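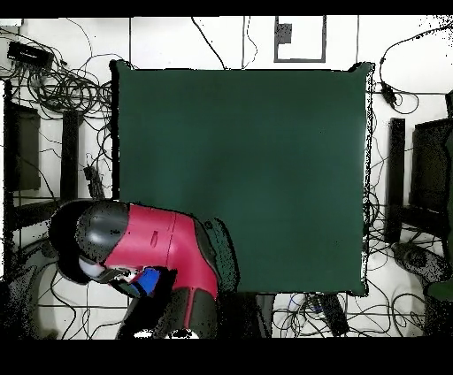
Tapis Bronodby vert foncé : mon avis après un été dessus

J'ai mis un temps fou à me décider pour un tapis de travail, et quand je dis un temps fou, c'est que l'onglet est resté ouvert dans mon navigateur de mars à juillet ! Je bricole par terre, c'est une vieille habitude (table trop petite, dos qui préfère les tailleurs aux tabourets), et mon sol est blanc, bien blanc, du genre où la moindre vis noire se voit mais où la moindre rayure se voit aussi. Il me fallait donc quelque chose de grand, d'uni, et qui ne brille pas comme une toile cirée.

J'hésitais entre le Stendow, que tout le monde recommande sur les forums de maquettisme, et le Bronodby carré en vert foncé. J'ai pris le Bronodby pour la couleur, je l'avoue sans honte. Le Stendow a une grille imprimée sur toute la surface et moi, les grilles, ça me fatigue les yeux au bout de dix minutes. Le vert du Bronodby est profond, mat, sans motif, et on retrouve tout de suite ce qu'on pose dessus. Les petites pièces claires ressortent très bien, les noires un peu moins, il faut le savoir si vous travaillez surtout avec de la visserie bronzée.

Parlons de ce qui fâche : les coins. Le tapis arrive roulé serré dans un tube en carton, et les coins rebiquent. Pas énormément, mais assez pour qu'on les accroche du bout de la chaussette. La notice (une demi-feuille, en tout petit) conseille de le laisser à plat pendant 26 heures. Pourquoi 26 et pas 24, mystère. Je l'ai fait, avec des dictionnaires aux quatre angles, et le milieu s'est mis bien à plat. Les coins, eux, ont continué à remonter légèrement. J'ai essayé de le rouler dans l'autre sens toute une nuit, j'ai essayé le sèche-cheveux à tiède, j'ai gagné un peu et puis c'est revenu. Ça ne gêne pas pour travailler au centre, mais si vous comptez utiliser toute la surface jusqu'au bord, ça va vous agacer.

Pour la tenue au sol, rien à redire. Sur mon revêtement lisse il ne part pas en balade, même quand je m'appuie dessus avec les deux mains pour me relever. Mon ancien tapis, un Clillus acheté en vitesse pendant des soldes, glissait au moindre coup de coude et je passais ma vie à le recentrer. Je l'ai relégué sous les pots de peinture, il y est très heureux.

Côté entretien, une éponge humide et c'est réglé. La poussière se voit assez vite sur le vert foncé, surtout les poils de chat (j'ai 2 chats, blancs tous les deux, évidemment). Une goutte de colle blanche s'est décollée à l'ongle sans laisser de trace. La colle rapide, par contre, laisse une petite tache brillante qui ne part plus, et comme tout le reste est mat, on ne voit qu'elle. Avec la lumière qui arrive de côté, on devine aussi un léger reflet par endroits, mais ça reste très discret, rien à voir avec les tapis plastifiés.

Un conseil que j'aurais aimé suivre dès le départ : rangez vos câbles AVANT de poser le tapis. Moi j'ai fait l'inverse, et résultat, un beau carré vert impeccable au milieu d'un nid de câbles noirs. Sur un sol blanc, l'effet est garanti ! Haris Shaikh, mon voisin de palier, m'a prêté un lot de bandes agrippantes de chez Arain pour regrouper tout ça, et je dois encore m'y mettre sérieusement. Un samedi, promis. En attendant je fais attention où je mets les pieds, et j'évite surtout que les câbles passent sous le tapis, sinon ça fait une bosse et les pièces rondes se sauvent.

J'ai aussi testé la découpe, même si ce n'est pas vendu comme un tapis de coupe à proprement parler. Au cutter léger, sur du papier ou du carton fin, il encaisse sans broncher. En appuyant franchement sur du carton épais, j'ai laissé une entaille qu'on sent au doigt. Depuis, je glisse une chute de contreplaqué dessous et je n'ai plus de souci. Pour les gros travaux de découpe, le Stendow est sûrement un meilleur choix, et sa grille aura enfin une utilité.

Le poids, maintenant, pour ceux qui voudraient le trimballer : environ 600 grammes sur ma balance de cuisine. Ça se transporte sans problème, mais je déconseille de le rouler et dérouler tous les jours, vu le caractère des coins. Le mien reste au sol en permanence, je passe l'aspirateur autour et parfois dessus (puissance minimale, sinon il se soulève et ça fait un bruit épouvantable).

Je lui mets 4 sur 5. Le point qui manque, c'est pour les coins, et un peu pour la notice écrite en caractères de fourmi. Pour le reste j'en suis ravie, je l'utilise presque tous les soirs et je crois que je vais en prendre un deuxième pour l'atelier de ma sœur, dans le même vert s'il est encore disponible.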